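Centre de formation Trollton
Module Conditionnement et préparation des expéditions
Séance 2 : la mise sous film transparent des articles textiles
Support remis aux stagiaires. Responsable du module : Darlene Thibodeau. Travaux pratiques : Mbali Mnguni.

1. Objet de la séance

La présente séance porte sur l'emballage individuel des articles souples au moyen d'un film plastique transparent. Sont concernés les vêtements pliés, les sacs en tissu, les housses et, de manière générale, tout article dont la forme n'est pas fixée par une structure rigide. Les articles fragiles et les articles de forme allongée relèvent de la séance suivante.

À l'issue de la séance, le stagiaire doit être en mesure de choisir un film adapté, de préparer l'article, de former l'emballage sans tension excessive et de contrôler le résultat avant la mise en carton. Les exercices sont effectués sur les postes de la salle Cesa. Chaque stagiaire dispose de 20 sachets ouverts et d'une longueur de film en rouleau, à couper soi-même.

2. Rôle du film

Le film transparent protège l'article de la poussière, des frottements et des salissures de manutention. Il permet en outre d'identifier le contenu sans ouvrir l'emballage. Il ne constitue pas une protection contre les chocs, et sa résistance à l'humidité dépend de la qualité de la fermeture. Un sachet simplement replié laisse passer l'air et la vapeur d'eau ; il convient au stockage de courte durée en local sec.

On distingue dans ce cours deux familles de présentation. La présentation tendue épouse l'article et convient aux piles régulières, par exemple les chemises pliées sur carton. La présentation lâche laisse un volume d'air autour de l'article ; le film forme alors des plis et des pointes, en particulier du côté de l'ouverture. Elle est admise pour les articles épais ou irréguliers, sous réserve que l'excédent soit rabattu avant la mise en carton.

3. Cas des tissus noirs et très sombres

Les tissus noirs appellent une attention particulière. Les peluches et les poussières claires y sont très apparentes, alors que les plis, les coutures et les petits accrocs s'y distinguent mal. Le film ajoute une difficulté supplémentaire : ses plis renvoient la lumière en reflets blancs, que l'opérateur peut confondre avec une trace sur le tissu. 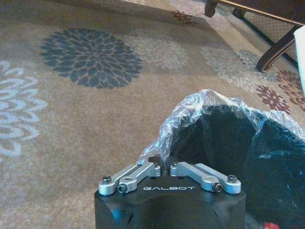

Faut-il contrôler un article noir avant ou après sa mise sous film ?

Le contrôle du tissu se fait avant. Après la mise sous film, on vérifie uniquement l'emballage : absence de déchirure, fermeture correcte, étiquette lisible. Un doute sur le tissu lui-même impose de ressortir l'article.

Pour le contrôle préalable, l'article est posé à plat sous un éclairage oblique, puis tourné d'un quart de tour. Ce changement d'orientation suffit en général à faire ressortir un faux pli. Le passage de la brosse s'effectue dans un seul sens, du haut vers le bas de l'article. L'emploi d'un rouleau adhésif est autorisé sur les tissus lisses ; il est à proscrire sur le velours et sur les tissus grattés.

4. Préparation du film

Le film de référence employé en séance est le Zinda de 56 microns, fourni en rouleau. Il est plus raide que les sachets minces du commerce et garde la marque des plis. On veillera donc à ne pas le froisser avant usage. Les chutes froissées sont réservées au calage.

La longueur à couper se calcule en ajoutant au tour de l'article une largeur de main pour le recouvrement. Une longueur trop courte conduit l'opérateur à tirer sur le film, lequel comprime l'article et finit par céder à l'endroit du pli. Une longueur trop grande produit un bourrelet difficile à loger. En cas d'hésitation, on retient la longueur supérieure.

Les ciseaux à bouts ronds sont obligatoires. Le cutter est réservé à l'ouverture des rouleaux neufs et reste sur le poste du formateur.

5. Mise en place de l'article

L'article est déposé au centre du film, face visible vers le bas. Le premier pan est rabattu sans pression. Le second vient le recouvrir, et l'on chasse l'air de la paume, du centre vers les côtés. Les extrémités sont ensuite repliées sous l'article. On n'appuie jamais du bout des doigts : sur un tissu épais, la trace subsiste et demeure visible à travers le film.

Lorsque l'article comporte une anse, un cordon ou une boucle, ces éléments sont rentrés à l'intérieur avant le pliage. Les parties métalliques sont isolées par une feuille de papier de soie, y compris lorsqu'elles paraissent lisses.

La prise de l'article emballé mérite un exercice à part. Saisi par une pointe de film, un paquet lâche glisse, bascule, et le pli de fermeture s'ouvre. La prise correcte se fait par-dessous, la main à plat. 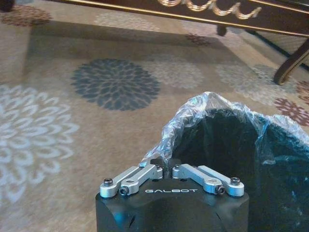
Si l'emplacement ne permet pas de passer la main par-dessous, on pince ensemble le film et l'article sur une épaisseur suffisante, puis on soulève lentement jusqu'à pouvoir engager la seconde main. Le paquet est reposé sur sa face large. Il n'est pas lancé, même sur une courte distance, et il n'est pas traîné sur le plan de travail.

6. Fermeture et étiquetage

La fermeture s'effectue au ruban transparent, en un seul morceau posé dans l'axe du pli. Deux morceaux courts tiennent moins bien et compliquent l'ouverture par le destinataire. L'extrémité du ruban est repliée sur elle-même afin de former une languette.

L'étiquette est collée sur une zone plane du film, à distance de la fermeture. Sur un article sombre, on emploie l'étiquette blanche mate. L'étiquette transparente à caractères noirs devient illisible sur fond noir et son emploi entraîne le rejet du paquet lors de l'évaluation.

7. Étude de cas : la commande Reuter

La commande Reuter, traitée en atelier au mois d'avril, portait sur plus de 1 040 housses en tissu noir. Les premiers cartons avaient été constitués avec des paquets lâches dont l'excédent n'était pas rabattu. Les pointes de film, comprimées sous le couvercle, s'étaient accrochées au ruban de fermeture ; plusieurs emballages se sont déchirés à l'ouverture et ont dû être refaits.

Les stagiaires sont invités à répondre par écrit aux points suivants :
a. Indiquer à quelle étape de la préparation le défaut aurait dû être relevé.
b. Proposer un ordre de remplissage du carton qui évite la compression des bords supérieurs.
c. Rédiger une consigne de poste en trois phrases au plus, destinée à un opérateur nouvellement affecté.

La réponse est remise à Mbali Mnguni au début de la séance suivante. Elle compte pour un quart de la note de travaux pratiques.

8. Rangement des postes

Les chutes de film propres sont déposées dans le bac de calage, les chutes portant du ruban dans le bac de tri. Les rouleaux entamés sont rangés debout, extrémité maintenue par un élastique. Les articles d'exercice sont sortis de leur emballage et remis à plat dans les casiers ; ils ne restent pas sous film d'une séance à l'autre.

Lecture à préparer : chapitre 2 du manuel, « Calage et remplissage des cartons ».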